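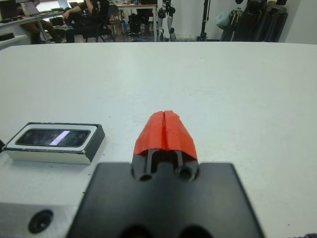
1/ Things I have learned from moving to a smaller desk

2/ The old one was a door on trestles and held everything I'd put off since school. The new one is 152 cm wide, Falton's middle size, and holds a lamp and my opinion of myself.

3/ Delivery slot was 9 to 6. It came at 6.14, with the driver sounding let down that I'd waited in.

4/ The instructions have 14 steps. Step 9 is "repeat for other side". The other side is a different shape.

5/ Clearing the old desk I found a cheque for £14 from a firm that closed, three library cards (two libraries) and the warranty for a kettle I don't remember.

6/ Also 600 staples. The box said 600 when I bought it and I've never owned a stapler.

7/ My sister says a clear desk means a clear mind. My sister keeps her post in the bread bin.

8/ Day two. One mug.

9/ Day three. The mug has been joined by a second mug, a seed catalogue and a plug for something.

10/ Someone asked about the chair. Same chair. It goes down by itself during phone calls, very slowly, so I end most of them at chin height.

11/ Falton have emailed asking me to rate my desk "journey". There's a box for extra comments. I've asked about step 9.

12/ Anyway, the door on trestles is free to whoever can get it down the stairs. It still has the handle on.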